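Print this page | E-mail this page

Cleaning a dark brown woven basket with a braided rim

Posted by karnitz_lane, 2018-01-31

I have a dark brown woven basket that sat on top of a kitchen cabinet for a couple of years and picked up that sticky kitchen dust. The sides are a tight weave and I can wipe those. The trouble is the rim, a thick twisted braid, and the dirt is down in the grooves where a cloth won't reach.

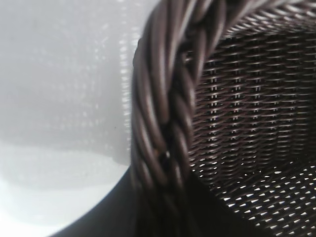
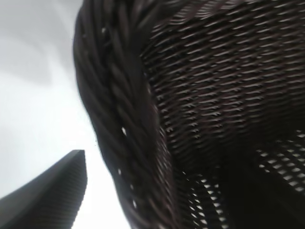
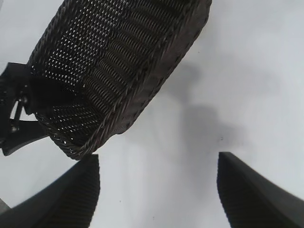
I bought it at a yard sale with no tag, so I don't know if it is real cane or the plastic kind. My sister put hers through a bath in the tub and it was fine, but hers was sold as outdoor furniture stuff. I want to use mine for bread on the table, with a cloth in it, so I'd rather not put anything on it that smells. What would you use on the braid, and can I get it wet? I also have a bottle of Sulton wood cleaner under the sink if that is any good for this.

menon_crafts

Find out what it is first. Turn it over and look for a cut end, usually on the underside or tucked in behind the rim. Plastic is the same color all the way through and the end is clean and smooth. Natural cane or willow that has been stained is usually paler inside and the end looks stringy. If you can't find an end, put a drop of water somewhere hidden and leave it for 15 minutes. If the spot has gone darker, treat it as natural.

If it is plastic, you can wash it. Lukewarm water in the sink with a squirt of dish soap, then a soft toothbrush along the braid. Go with the twist, following each strand down into the groove. If you scrub across, you just push the dirt over to the next one. Rinse with the sprayer and shake it out hard. The water sits inside the braid longer than you would think, so stand it on a towel and turn it over once or twice.

If it is natural, don't soak it. Vacuum it with the brush attachment, then use a dry paintbrush, one of the cheap one-inch ones with the bristles cut short. After that, a toothbrush that is barely damp with soapy water, a few inches at a time, and wipe each part as you go. Let it dry for 48 hours somewhere with air moving before you put bread in it. Keep it away from the radiator, which will make cane brittle.

I would leave the wood cleaner alone. Most of them leave a film and the dust comes right back.

tubbs70

hair dryer on cool. blows most of it out of the cracks. did all mine that way last February. the sticky stuff you still have to scrub

Skudo

Agree with the first reply on most of it. Two things to add. Cotton swabs with a little white vinegar and water got the grease out of the rim on mine when dish soap didn't. The smell was gone by the next morning. Try it on the bottom first in case the color comes off on the swab.

Also check the rim for loose ends before you start brushing. A toothbrush will catch one and pull it up. I tucked mine back under with the blunt end of a crochet hook and it has stayed put.

Page viewed 131 times

Contact us | Copyright 2018 | Back to top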